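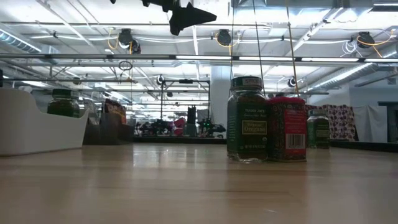

Spice jars and a tin on the test table, with the gripper overhead.

Plulia gripper comparison, progress report to the Carnport fund
Feb 11, 2021

Hi all! This one covers the first big block of gripper trials, and I'll try to keep it shorter than the last one (sorry about that, I got carried away with the wiring).

Where we are

We're comparing 2 grippers on the same arm: the narrow two-finger one from Devthorpe and the Rätsep one with the softer pads. The job is picking up small kitchen goods from the tabletop and putting them in the white bin. We went with spices because glass jars with screw caps, tins and bags all ask for something different, and you can buy them anywhere. The oregano jar is everyone's favorite, it's a nice size and you notice right away when the grip is off center.

So far we've logged 2,405 picks. The Rätsep pads got a clean pick on 85 percent of the jar attempts, and the Devthorpe fingers are a few points behind on jars but clearly better on the tins. I didn't expect that! My guess is that the soft pads roll a bit on a round tin when they close low, but I want more runs before I put that in a chart.

The shiny tabletop gives us grief. The overhead lights reflect in it and the depth readings go patchy near the base of the clear glass. I've been masking the worst spots by hand, which is slow, and I'd love to try a matte sheet before the next block. 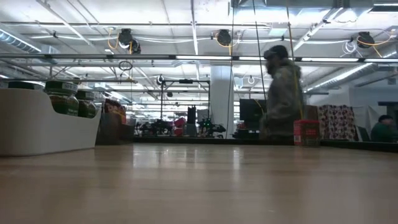 Controllers

We also tried running the arm two ways, with the hand controller and with the headset. The headset wins for reaching down into the bin, where you really want a feel for depth. For plain tabletop picks I still like the hand controller (less setup, and my neck thanks me).

Money and what's next

We've spent around 128 hours of lab time on this block, a little over plan, mostly from recalibrating after I moved a camera mount. Parts spending is on budget. Next up are the matte sheet, a longer run on tins, and a second set of Devthorpe fingertips if you're okay with the cost. I'd still like the full comparison in your hands by June. Could you let me know about the fingertips before I place the next order?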